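How I Fold a Fitted Sheet (and Get It to Stay Folded)

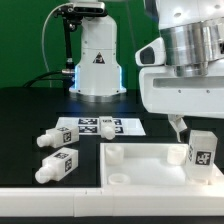
Nathalie Verhoeven wrote under my towel post that she has given up and just rolls hers into a ball, and could I please do sheets next. So, sheets!

Start with it inside out and hold it up by two corners on one short side, one hand poked inside each. Bring your right hand over to your left and flip the right corner over the left one, so it sits on top like a hat. Slide your left hand down to find the next corner (follow the elastic) and tuck that one in too, then the last. It feels wrong the first 3 times. Keep going.

Now lay the whole thing on the bed. You'll have a sort of square with two messy elastic sides – fold those toward the middle until you get straight edges all around. Smooth it with your forearm, fold it in thirds the long way, then in thirds again. Mine takes me 30 seconds now, but I was awful at it in February.

If your sheet is the deep kind for a thick mattress, fold the elastic in a bit further, or you get a lump on one side. Jersey ones slide around more, so I do those on the carpet.

I keep each set inside one of its own pillowcases. It saves digging through the closet at 11 at night looking for the other half!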